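4.2 Where lids end up

I'll admit I came to this study thinking about pots, and it was Dewanti Purba who kept nudging me towards lids. She was right! In our 48 shared kitchens in Skistow, people could tell us straight away where the pot lived, but ask about the lid and you'd get a pause, then a wave at half the room. Tillman and I had put "lid" down as part of the pot on our first recording sheet, and we had to go back and split the two in January.

What we ended up calling a "resting place" is wherever a lid goes while the pot is open (Figure 3). Flat on the table was the one I kept writing down, handle up, a little way from the pot. 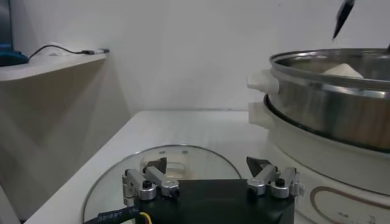
Figure 3. Glass lid resting flat on a white table, with the open steel pot on its electric base to the right.

People had strong feelings about all this. One cook told me she'd never put a lid down any other way, and her flatmate (same kitchen, same pot) swore by leaning it on the wall. Of the 241 diary entries that mention a lid at all, a fair few are really complaints about somebody else's habits, and I've kept those in because they say a lot about who feels the table is theirs. Table space matters too, of course, and I come back to that in 4.3 with Lyons's floor plans.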